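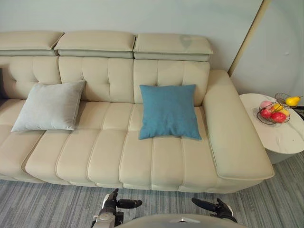 ソファの前に立つ双腕ロボット。クッションを整える作業は評価項目の一つになっている。

家具付き賃貸住宅を運営するDreniaで設備の購入計画を担当しているのは、Birthe Ingvarssonさんです。同社は現在、181戸の部屋を管理しています。入居者が替わるたびに居間を整える仕事があり、その一部をロボットに任せるための予算を、来年度の計画に初めて入れました。2023年10月1日に、お話を聞きました。

最初の質問は、やはり値段のことでした。Ingvarssonさんは少し考えてから、こう答えました。「本体の値段は、見積書の一行目に書いてあります。ですから、だれでも見ます。私が時間をかけて読むのは二ページ目からです。グリッパーの指の交換、保守の契約、運ぶための費用、それから社員の研修。最初の見積書では、研修の費用が入っていませんでした。こちらから聞いて、初めて金額が出てきました」

見積もりを頼んだ会社はStamettiとNautiyalの二社です。Stamettiは購入だけ、Nautiyalは購入とリースの両方を提案しました。Dreniaは今のところ、4台を27か月のリースで借りる案に傾いています。買うほうが長い目では安いという計算も社内にはあります。「その計算は正しいと思います。ただし、同じ機械を長く使うなら、という条件が付きます。手の部分は改良が速いですから、私はその条件に自信がありません」

計算を作ったのは経理のGirish Kaushikさんで、二人の意見はまだ一致していません。Kaushikさんは、リースの終わりに機械を返す費用が高すぎると考えています。この点はNautiyalに書面で質問をして、返事を待っているところだそうです。

作業の内容についても聞きました。ソファの上のクッションを持ち上げて、決めた位置に置く。言葉にすれば簡単ですが、布のものは形が変わるので、評価の表では固いものと別の欄にしてあります。「革のソファは傷が心配です。つかむことができた、という結果だけでは点をつけません。座面や背もたれに指が当たらなかったかどうかも記録します。張り替えの代金は、ロボットの予算から出すことに決めました。そうしないと、別の部署がだまって払うことになりますので」

部屋の広さも計画に関係します。ソファのすぐ横にサイドテーブルを置く部屋が多く、腕を動かすための余裕が足りないことがあります。家具の配置を変える費用を予算に入れるべきか、現場をまとめるDalal Shboulさんと何度も話し合いました。Shboulさんの意見は、はっきりしています。「家具は住む人のために置いてあります。機械のために動かすのは、順番が逆です」。結局、配置を変える費用は入れず、通れない部屋は今までどおり人が整えることになりました。

評価の記録は、Predelという社内の管理表にまとめています。試した作業は984回分がすでに入力されました。成功した割合を教えてもらえるかと聞くと、Ingvarssonさんは首を横に振りました。「数字だけが先に歩いてしまいますから、契約の前には出しません。失敗したときに人がどのくらい手伝ったか、その時間と一緒に見なければ、予算の役には立たないと思います」

これから設備を買う会社への助言をお願いすると、答えは具体的でした。見積もりの依頼書に、自分の会社の部屋で試すことを条件として書くこと。試す日の運送費をどちらが払うかも、同じ紙に書いておくこと。「私たちは二つ目を書きませんでした。そのために、メールの往復がずいぶん長くなりました」

リース案についての社内の決定は、3月の予定です。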